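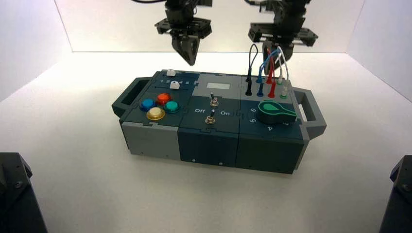 On September 25, 2023, a list member wrote:

> I don't see how anybody can look at the Grímsdóttir poll and still say
> the ward plan is in trouble. 54 percent yes, before a single mailer has
> gone out. The at-large crowd has had the council to itself for as long
> as I've voted here and people are sick of it. Flakik ran the numbers on
> the front page and even they couldn't find a way to make it sound bad.
> All we have to do between now and January is not screw it up.

Have you met us?

I'm for the ward plan. I was for it the last time, when it was called something else and had a map that looked like a dropped lasagna. So take this as coming from a friend.

The poll talked to 400 people. Fine, that's a normal size for a town like Tirura. But go read the question, which Flakik printed in the small box under the weather. It asks whether "every neighborhood should have its own voice on the city council." I'm amazed it only got 54. Who are the others? I would like to meet the person who picks up the phone during dinner and says no, I'd prefer my neighborhood be silent.

The ballot is going to say something else. The ballot is going to say "Shall Article IV of the City Charter be amended to provide for the nomination and election of members of the Council by district," and then it goes on for a while, and there's a semicolon in it. I have watched grown adults come out of the booth at Furngate having voted no on something they drove over there to support, because they got to the word "notwithstanding" and panicked.

Then there's the matter of January. A special election, in January, in this town. We lost the last one by 659 votes and that was on a warm day with a sheriff's race on the ballot. The people who turn out for a special in the cold are the people who always turn out, and those people know every current council member by first name and have had at least one pothole fixed. They like at-large. At-large fixed their pothole.

What worries me more is Furngate itself. Everybody on this list talks about Furngate as if it's in the bag. They've never had a member who lives south of the tracks, so of course they're with us. Well, I live south of the tracks, and what I hear at the laundromat is (a) what ward plan, and (b) oh, the thing where we only get to vote for one person instead of seven? The other side got that line out in August. It's a good line. I'm a little jealous of it. Our answer to it so far is a PDF.

I read the PDF. The second paragraph has the phrase "descriptive representation" in it. I'm begging whoever has the file.

About the signs: yes, I have them. 800 signs are in my garage and my car is in the street. The printer put the yes in a shade of green that disappears against a lawn, so they may work better once it snows. If you said at the meeting that you'd take a stack, please come and take a stack. Evenings are good. You can't miss the house, it's the one with no sign in front, since I can't reach the wire stands behind the boxes.

To the other point in your message, I'd leave Flakik alone. I know the editorial was lousy. I know about the cartoon. But writing them a group letter with everyone's name on it will get us one more editorial, this time about the letter. If you want to write, write your own, keep it short, and say which street you live on and what you've been waiting for the city to do there. Mine is going to be about the storm drain. It has been going to be about the storm drain since spring.

What I'd like to see before the filing deadline for the voter guide:

One sentence, in words a person would say out loud, that answers "why would I want to vote for fewer people." I've tried a few and they all sound like I'm selling a timeshare.

Somebody at the Furngate bus stop in the mornings. I'll do one morning. I will not do two.

The map, printed big, with street names on it. The version on the website has the wards and the river and nothing else, and the river is in the wrong color.

And could we please stop forwarding the poll to each other. I've gotten it from five of you, once with fireworks in the subject line.

See some of you at the library, assuming the room is unlocked this time.

--
To get off this list, send a blank message with "unsubscribe" in the subject. Replies go to everyone, so think about it first.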